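Home | News | Reviews | Opinion | Tablets | Phones | About

Why I'm Keeping My Old Tablet

20/01/2018

So the Lodo 7 is out, and my inbox is full of people asking if I've ordered one. I haven't! I spent a good half hour with it at the Fornport store, and yes, it's lovely. The screen is brighter, the speakers finally sound like speakers, and it weighs next to nothing. But my old one still does everything I ask of it, and I'm tired of being made to feel like I'm falling behind.

My tablet is from two models back. I read on it, I watch cooking videos on it, I do the crossword. The battery gets me through most of a day (it was at 46 percent when I went to bed last night, after a lot of video). The new one promises more, but I sleep next to an outlet, so who cares?

What bugs me is the update thing. Since the November update, my mail app takes about 7 seconds to open. It used to be instant. I don't think anybody is sitting in an office slowing it down on purpose, but I do think nobody there is testing on the older models anymore, and that's almost as bad.
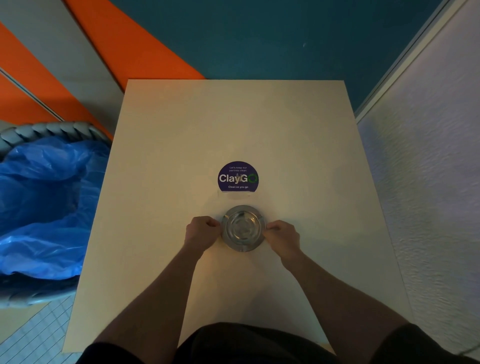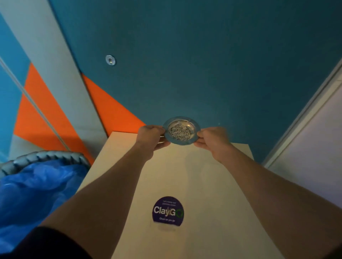 The accessories problem

And then there's the case. I paid $69 for a Ďurica folding case that fits my tablet perfectly, and it won't fit the new one, because the camera moved over by a hair. Same story with the keyboard. Add it all up and the "small upgrade" gets expensive fast.

I'd love to see these companies pick a shape and stick with it for a few years. Cloltelholm did it with their e-readers, and I still use a cover I bought two readers ago. Give me that, plus a mail app that opens when I tap it, and I'll happily line up for the next one.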